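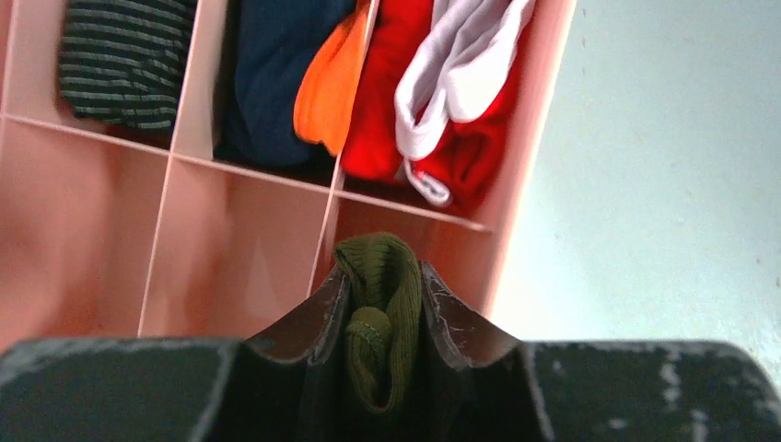
Rosafarbener Fächereinsatz, obere Reihe mit Kleidungsstücken

Betreff: Re: Rückgabe der Leihtextilien, Haus Mridha

Sehr geehrte Frau Bhuiyan,

die Verwaltung bestätigt den Eingang Ihrer Anfrage. Die Rückgabefrist für Leihtextilien wird für die Standorte Ovau und Mridha bis Ende August verlängert. Je Wohneinheit können weiterhin bis zu fünf Teile entliehen werden. Bei Verlust ist das Formblatt 9 einzureichen; es liegt an der Pforte aus. Für den Standort Groretness gilt die bisherige Regelung fort.

Mit freundlichen Grüßen
Yung-ching Tu
Wohnheimverwaltung Veravcombe

Malsha Bhuiyan schrieb:
> Sehr geehrte Damen und Herren,
> im Haus Mridha fehlen nach der letzten Ausgabe noch drei Rückläufe.
> Zwei Bewohner sind verreist. Ist eine Verlängerung der Frist möglich?
> Mit freundlichen Grüßen
> M. Bhuiyan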